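Keeping a Small Town Museum Fit to Visit: Housekeeping Tips
By Caoimhe Fitzgerald
80 shares

Our local history museum in Cernby dates its oldest wall to 1633, and most of the dust seems to be original. May is when the tour buses return, so these are the chores I do first.

Dust from the top down. Everyone knows this and everyone starts with the shelf they can reach. Use a soft, dry brush on carved frames and keep spray polish out of the building altogether. 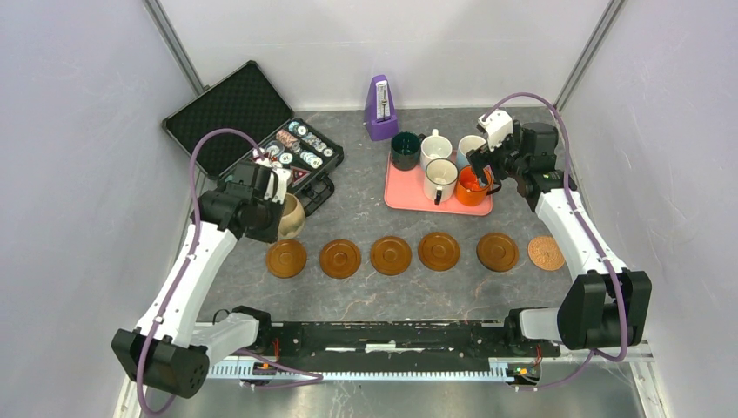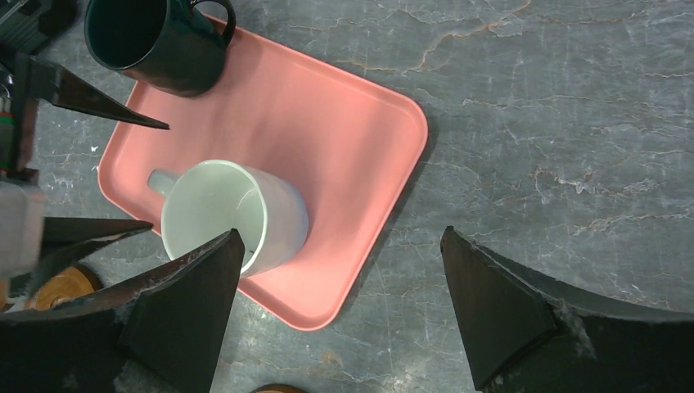 Old display cases smell, and visitors notice before they notice the flag inside. Leave the empty ones open overnight with a dish of baking soda on the bottom shelf. Cups for the welcome table travel best on a tray with a raised rim, like the pink one, which gives a mug somewhere to stop when the guide carrying it starts on the siege. Keep drinks out of the exhibit rooms, whatever the mayor says.

Brass plaques get a dry cloth and nothing else. Ours once listed almost 300 names, and a previous enthusiast with metal polish has left us with far fewer.

Floors: put 2 mats at the door, one outside and one in. Shake them out away from the entrance, preferably downwind of the Varnbridge coach party. Gravel caught under a shoe will scratch an old board quicker than a century of boots did.

Check the guest book pen every morning. It will be gone.

2 comments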